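Mussa Wrist Camera and Handheld Trigger Kit
For collecting demonstrations on two-arm stations

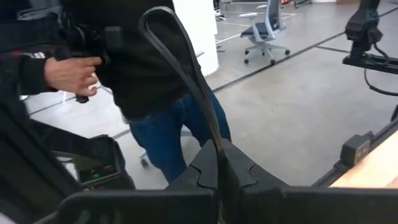
What the kit is for

Mussa is a set of parts for teams who teach a robot by showing it the work many times. A person leads the arm through a task, the kit saves what the wrist camera sees together with the position of the jaws, and the result is one episode that your learning system can read. We made it for small labs and workshops which already have an arm and do not want to build the recording part by themselves.

The kit works best for jobs where the camera on the wrist must be close to the thing being held. Straps, belts, bands and cables are the most common request from our customers. Such objects change their shape all the time, and a camera on the ceiling often loses them behind the arm. From the wrist you keep the held part in view, also when it twists.

In the box

Wrist camera with short mount
Handheld trigger unit, for right or left hand
Pair of rubberized jaws with notched inner edge
Recording box with power supply
Cable set and cable clips
Printed setup guide (English)

The arm, the table and the rail are not included. If you need a rail, please ask us for the Vumard rail set, which uses the same screws.

Recording an episode

Press the trigger one time to start and one time to stop. Between these two presses everything is saved. If the attempt went wrong, hold the trigger until you hear two short tones, and the episode is marked as failed. We advise to keep the failed ones. Many teams delete them in the first week and later ask us how to get them back – this is not possible.

Camera speed is 30 frames per second. The recording box stores up to 90 minutes before you must copy the files to your computer. Copying can be done while the arm is resting, but not during an episode.

Each episode carries a text label. You write the label once, for example "hold strap, lift, form loop", and it stays the same until you change it. Please use the same words every day. A learning system will treat "strap" and "band" as two different things if your labels do.

Notes for good data with soft objects

Change the starting shape of the object between episodes. If the strap always begins straight, the system learns only the straight one.

Let people move normally in the room. A person walking behind the table is part of real working conditions, and it is good when some episodes have it and others have not. Ask your colleagues for permission before you record, because the wrist camera can turn in any direction.

Wipe the jaws when you change the material. Dust from rubber makes the grip weaker, and the change comes so slowly that the operator does not notice it.

After 10 episodes stop and look at one of them from start to end. Esther Nyaga, who trains our new customers, finds most of the problems in this way, usually a loose mount or a wrong label.

Fitting and space

The wrist mount adds 55 mm to the length of the gripper. Check that your arm can still fold over the table without touching the rail. For two arms you need two wrist cameras but only one recording box.

Delivery and support

Kits are packed in our workshop in Gosomcombe and are sent together with the mount for your arm. Tell us the arm model when you order. The software is called Ukov and the license is included, updates also. The next update is planned for June and will add a better search in labels.

For questions before buying please write to Beatrice Kinyua through the contact form. Spare jaws and trigger units can be ordered separately.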